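Workshop notes: the hand-held gripper, second build

The second version of the hand-held gripper is finished and has been in use on the long bench since May. Members who saw the first one will remember that the fingers flexed sideways under load and that the linkage needed retightening after most sessions. Both faults have been dealt with, at the cost of some extra weight. The drawings are in the shared folder under Ternine, the name the project has had from the start, for reasons lost in the mailing list.

The tool does the same job as before. A person holds it, squeezes the trigger and picks things up with it, while a camera mounted behind the fingers records what the fingers see. The recordings are used to train the arm, so the fingers on the tool and the fingers on the arm have to match. In the first version they were printed from the same file but on different machines, and the tip gap differed by enough to matter on thin material. All fingers now come off one printer, in one orientation, from one spool.

Fingers

The finger is thick at the root and narrows toward the tip. The first design had a constant section, which put the flex in the wrong place. We printed 14 trial fingers before settling on the current profile. Most of the rejects failed at the root, where the layer lines ran across the bolt hole. Turning the part on its side fixed that and added 85 minutes to the print. Anyone making a set should allow for a full evening and should not try to speed up the outer walls, as the tip surface is left as printed.

The finish is matte black. Glossy filament threw highlights into the camera from the ceiling lights and the exposure hunted whenever the fingers closed.

Base plate and bolts

The base plate is white and carries the two large rounded bolts that anchor the fingers. These should be done up until the finger just stops rocking, then backed off slightly. Threadlock goes on the thread only. Sang Trình found on the first build that it creeps into the pivot if applied to the plate side, and freeing it meant drilling out the insert.

The outer joints take hexagonal-headed bolts, one per side. Do these last. If they are tightened before the anchors, the fingers pull out of line and the tips meet on a slant. There is a 3 mm spacer behind each joint, cut from the Brimari offcuts in the metal rack. Printed spacers compress over time and should not be substituted.

Cloth trials

Hard objects were never much of a problem for the old fingers, so most of the testing on this build has been with fabric. The bench is covered with an off-white sheet and a single garment or cloth is put down crumpled. The operator closes on a fold, lifts, and sets it down again somewhere else on the sheet. Grips that take up the sheet along with the cloth are logged as misses.

The approach angle has turned out to be the main variable. Coming in steeply pushes the fold flat before the tips can close on it. Coming in low, with the tips slightly apart, gathers the material between them. Loose flaps near the end of a garment are the easiest target and tend to flatter the results, so operators are asked to spread their attempts over the whole piece.
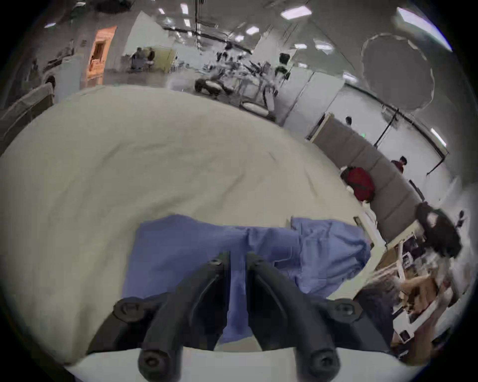

Minh-Anh from the Doãn bench group disagrees with leaving the tips bare and has written in to say that a thin silicone pad would cut the misses on cotton more than any change of angle. The same note points out that pads wear unevenly, and that a set would have to be swapped on the tool and the arm together or the recordings stop matching.

The second point is why pads were left off this time. The suggestion is still worth a proper trial, and 7 pairs will be cast in the Rakside mould once the vacuum pot is free. Hardness is undecided. Anyone with leftover two-part silicone in a soft grade is asked to leave it on the materials shelf with the grade marked on the lid.

Still to do

The trigger return spring is stronger than it needs to be and tires the hand on long runs. A lighter one is on order. The cable exit also wants a proper strain relief in place of the current zip tie, and the assembly sheet needs its torque order corrected, as the printed copy on the wall still shows the outer joints first. Please work from the version in the shared folder until it is replaced.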